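Was the Drineo Really the First Family Wagon?
Nov 28, 2021

Every history of the Drineo marque tells the same story. Ott Grīnberga quit his job at a tractor works, rented a shed in Kalniņš, and built the first wagon "any family could afford." I've read that line in four books now and I still don't buy it.

Start with the price. The July brochure lists the base model at 722, before the heater, the spare wheel and the rear seat. A family wagon with no rear seat! The Vema sedan, sold down the road, came with all three. 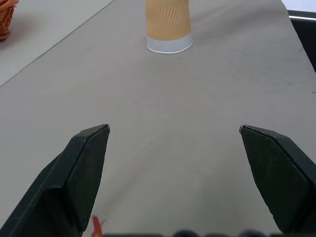 Tabletop, close up.

Then there's the production number. The club says 204 cars left the shed in the first year. Sarmīte Butkienė went through the registration books and found 182. Club people will tell you the rest were exported, but I have yet to see one shipping paper. Maybe they exist. I'd like to look at them.

I'm also doubtful about the engine, supposedly Grīnberga's own design. Put the block next to a Curkitz truck engine and the bolt pattern matches, and so does the water pump.
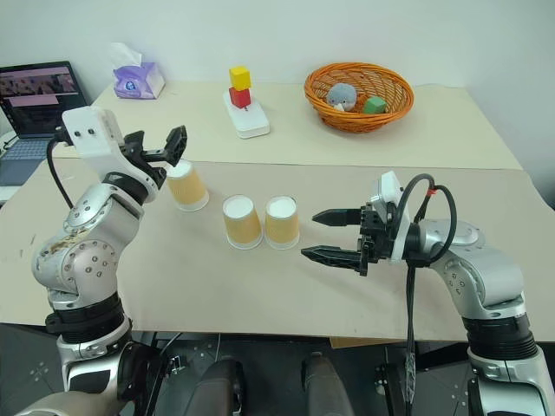
What I'd still like to know

Who paid for the body presses? Shed builders didn't have that kind of money, and the official history skips over it in half a sentence.
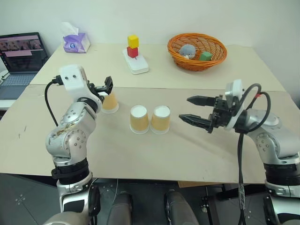 Three paper cups, standing upright.

I do like the car, for what it's worth. I drove one for over an hour last summer and the gearbox was lovely. The brakes were another matter. If you own an early one, send me the chassis number and I'll add it to my list.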